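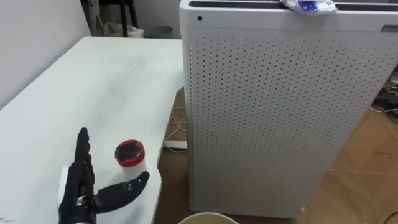

Did taking away desk bins cut the amount of trash in the offices we studied?
We could not show that it did, and we don't think the people who sell the idea have shown it either.

Shared Bins, Less Trash? A Check on a Popular Claim
Final project report, Waste and Public Works course, Trendale
August 23, 2026

Background

Last year Trendale started removing the small bins beside desks and putting shared bins in the hallways. The plan came from Medgate, the firm that handles waste for the campus. Its handout says that people who have to get up and walk to a bin throw less away and recycle more. The handout gives no source for this. We wrote to ask for one and were sent the same handout again with a newer logo.

The claim sounds right, which made us want to check it. It is easy to picture a person with a coffee cup in one hand, standing in front of two holes in a box and stopping to think. It is just as easy to picture the same person dropping the cup in whichever hole is closer. We could not find a reason in the handout to prefer the first story.

What we did

We weighed the trash and recycling from 3 office areas in the Ojala building for six weeks. One area still had desk bins. One had shared bins only. The last one changed from desk bins to shared bins halfway through, and that was the area we cared about most. Bags were tagged by the night cleaning crew and weighed by us the next morning on a luggage scale hung from a door frame.

In all we weighed 318 bags. Five were left out of the results: they had split before we got to them, and we did not trust the weights.

We opened only the recycling bags. For each one we wrote down whether food, liquid or paper towels were mixed in. We did not try to give a score for how bad it was. Our first attempt at a score had the two of us disagreeing over a yogurt cup for most of a morning.

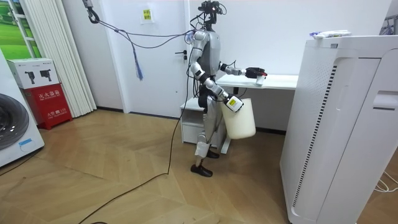 Figure 2. Desk and low cabinet, with a white bucket.

Results

Trash weight in the area that switched did go down after the desk bins left. If we had stopped there, this would be a happier report. The trouble is that it also went down in the area where nothing changed. The second half of our study ran into a stretch when fewer people came in, and fewer people make less trash under any system. We had no badge data to correct for this. We asked for it and were turned down on privacy grounds, fairly enough.

Recycling weight went up a little in the area that switched. So did the number of recycling bags with food in them. A heavier recycling bag looks good on a chart, but half a sandwich is heavy too. Medgate reports recycling by weight alone, and after doing the opening ourselves we would not rely on that number for much.

The one clear change was in bag use. Desk bins were being lined with a fresh bag whether they held a full load or one tissue, and with shared bins most of those bags were no longer needed. This is a real saving, though a dull one, and it has nothing to do with anybody's habits. Changing the liner only when it is dirty would get most of the same saving and would not require new bins.

Labels and shapes

Nearly all the campus talk is about where bins stand, and we think too little of it is about what they tell you. Shared bins in Ojala came with word labels in small type on the front, below knee height. Several people told us they had never read them. Rooms also pick up containers from other places, and those can be worse. A cylinder like the cream one in Figure 3, with plain, smooth sides, could be for paper, trash or mop water, and a person in a hurry will decide for themselves. 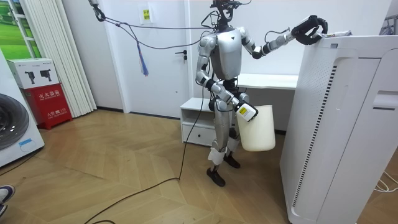
Banau, the town next to ours, went the other way in February and put lids with shaped openings on the bins in its library: a slot for paper, a round hole for cans. We visited once and liked what we saw, but one visit is no test, and the town had not kept weights from before the change. Its staff believe the paper is cleaner now. They may be right. We would say the same to them as to Medgate, that someone has to open the bags. A bin with plain sides and a slightly flared top, of the kind shown here, takes whatever is dropped into it if it is left open, so a trial of lids against open tops would be simple to set up.

Limits

Our study was short and covered one building. A luggage scale is not a good scale, and ours read differently when the door moved. The cleaning crew knew which area was being changed, and so did the people who worked there, some of whom were annoyed about it. Annoyed people may carry trash home or to another floor. We found bags in the Ojala stairwell that belonged to no area we were weighing.

What we would ask for next

Before the remaining buildings lose their desk bins, the campus should weigh everything for a full term with head counts to match, and open a share of the recycling bags in each building. Medgate should not be the one doing the weighing. Until then, we suggest that the phrase "proven to reduce waste" come off the hallway posters.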